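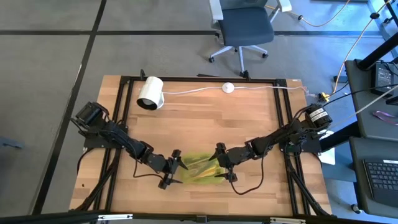
Können Roboter schon im Haushalt helfen?

Einen Tisch abräumen, eine Dose schließen, Wäsche falten: Für dich sind das leichte Aufgaben. Für einen Roboter sind sie schwer. Manche Maschinen können ein bisschen davon, aber meistens langsam und nur an einem festen Platz.

Warum ist Greifen so schwierig?

Deine Hand hat 5 Finger und eine Haut, die jeden Druck spürt. Viele Roboterarme haben nur zwei Finger und fühlen damit wenig oder gar nichts. Sie müssen sich auf ihre Kameras verlassen. Durchsichtige Sachen sind dabei besonders knifflig, denn man sieht durch sie hindurch, was dahinter liegt. Auch Licht, das auf dem Plastik glänzt, kann den Computer verwirren.

Bei einer Dose aus gelbem, durchsichtigem Plastik mit Klappdeckel muss der Roboter erkennen, wo der Rand ist und in welche Richtung der Deckel klappt. Drückt er zu fest, verbiegt sich die Dose. Drückt er zu schwach, rutscht sie weg.

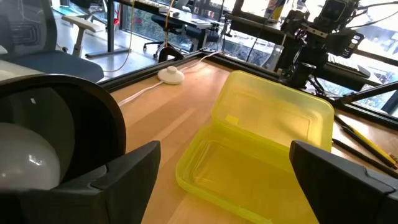 Wie lernt ein Roboter das?

Oft macht ein Mensch die Bewegung vor und steuert dabei die Arme. Der Computer speichert alles. Für eine einzige Aufgabe können 300 Versuche nötig sein. Liegt die Dose danach an einer anderen Stelle, klappt es vielleicht trotzdem nicht.

Den Tisch musst du also vorerst noch selbst abräumen.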